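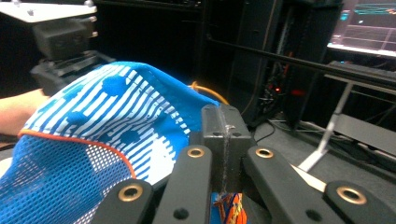

Tane Sheehan wrote in after the last session to say that mesh should never be pinned at all, only clipped, and that the notes for Unit 4 ought to say so before anyone ruins a good piece. Fair point for open-weave mesh. Pins fall straight through the holes or drag them out of square. The notes below have been changed to suit.

Textiles, Unit 4: Joining printed fabric to mesh
Handout revised August 28, 2018

What we are looking at
Sports and outdoor gear often puts a solid printed fabric next to an open mesh, with a narrow binding or piping over the join in a contrasting colour. Orange against blue is a common choice. You will find the same arrangement on caps, shoe uppers, bags and the side panels of jerseys. The two fabrics behave differently and most of the trouble in this unit comes from that.

Solid panel
Cut this first. If the print has diagonal stripes, lay the pattern piece on the right side of the cloth so you can see where the stripes will land. Stripes look straight on the table and curved once the panel is shaped, so don't try to correct for it. Large dots are harder. Move the pattern piece until no dot sits across the seam line, or accept that one will be sliced and mark which edge it is on.

Mesh panel
Line up one row of holes with the grainline arrow and hold it down with weights. Cut with a rotary cutter if you have one. Add 10 mm seam allowance on every side, even where the pattern gives less. You can trim later. Mesh shows whatever is behind it, so decide on the lining colour now. A pale lining makes the holes stand out and a dark one hides them.

Binding
Cut on the bias if the seam curves. Straight-cut binding will pucker on anything tighter than a gentle bend. Fold, press with a cool iron and a cloth, and let it sit flat before you use it.

Order of work
Clip the solid panel to the mesh, right sides together.
Baste by hand with a long stitch.
Sew with the mesh on the bottom and the solid fabric on top. Put tissue paper under the mesh if the feed dogs catch it.
Tear the paper away and trim the seam evenly.
Attach the binding from the centre of the curve outwards, one side and then the other.
Topstitch slowly. Do not pull from behind the needle.

Materials
Mesh and print offcuts are in the Sadthorpe bins at the back of Room 332. Clips are in the tin on the window ledge. Use the Fetine thread on the synthetic pieces and keep the cotton for the calico samples. Please put the ends back on the rack by colour.

To hand in
One curved sample with binding, and a half-page note on what you would do differently. Label it with your name and the unit number. Samples are due in the second week of September.

Reading
McGrath, the chapter on unlike fabrics, and the Ernden sheet on bias strips. Both are on the shelf by the door.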